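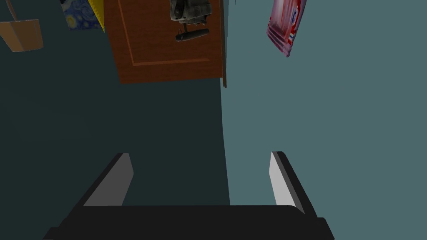 Two-fingered gripper in a room with tinted walls, computer rendering

Welcome series (email marketing)

A welcome series, also called a welcome sequence or onboarding series, is a short run of automatic emails sent to a person who has just joined a mailing list. I've been writing these for small online stores for years, so I get to do this entry, and I'm going to try to keep my opinions in the places where they belong. (They will leak out. Sorry.)

The first message usually goes out within a minute or so of signup. The rest follow over several days, and after that the subscriber drops into the regular newsletter like everyone else.

Name

People mix up three terms all the time. A welcome email is a single message. A welcome series is more than one, planned together. A drip campaign is any timed set of emails at all, so every welcome series is a drip campaign but plenty of drip campaigns have nothing to do with welcoming anybody. A reminder to reorder coffee filters is a drip. In older forum posts you'll also see "autoresponder," a word I still love, and it covers pretty much the whole family.

How it works

Someone fills out a form. The mailing software adds the address to a list and starts a clock, and each message has a delay attached to it. Most tools let you add conditions too, so a person who buys something on day one can skip the message begging them to buy something. Please use that feature! I once got a discount code for a lamp I had unpacked that same morning.

Some lists use double opt-in, where the new subscriber has to click a link in a confirmation email before anything else arrives. The confirmation isn't normally counted as part of the series. It does cost you some signups, people miss it or it lands in spam, but the addresses you end up with are real ones and typed correctly. I use it for nearly every client and I have lost that argument with exactly the clients you'd expect.

Typical contents

There's no fixed recipe, but the first email nearly always delivers whatever was promised on the form: the coupon, the sizing guide, the pattern download. If it was promised, put it at the top. I can't count the welcome emails I've read where the code was hiding under four paragraphs about the founder's grandmother.

The second message tends to be the "who we are" one. Grandmother goes here. Later ones might show best sellers, answer the questions customer service gets most, or ask the reader what they're interested in so they can be sorted into a smaller group (marketers call this segmentation). The last one often mentions that the coupon is about to expire.

Length

Series of three to five messages are common. I've seen much longer. Iturra, a housewares shop I did some work for, had a series that ran clear through to the following month, and it was still introducing itself at the end of it. Tanko Igwe, who ran their list, cut it down to four and moved the leftover material into the newsletter, where it did fine.

An example

Damano sells notebooks and pens online, and its list had 700 people on it when I came aboard. New subscribers got one email with a logo and the word "Welcome." We wrote four messages: the coupon, a note on paper weights, a page of customer questions, and a reminder. By January the list had passed 2,000, though most of that came from a better signup form and I won't pretend the emails did it. What the series did change was the inbox. Fewer people wrote in asking which paper works with a fountain pen, so Obinna Ekwueme, who had been answering every one of those by hand, got his mornings back.

Timing and testing

Sending the first message right away is about the only point everybody agrees on. After that it's a matter of taste and testing. Many tools, Nullinum and Gomar among them, will split new subscribers into 2 groups and send each a different subject line. On a small list this tells you very little. I like to wait for at least 1,000 new signups before I believe a result, and even then I get suspicious if the gap is small.

Common problems

Old information is the big one. A series gets written once and then runs for years, cheerfully advertising a color that was dropped or a holiday sale long gone. Sign up for your own list every few months and read what comes.

Overlap is another. If the regular newsletter goes out while someone is partway through the series, they can get both in one afternoon. Most software can hold the newsletter back until the series is done, but the setting is usually off to begin with.

See also

Autoresponder
Double opt-in
List segmentation
Abandoned cart email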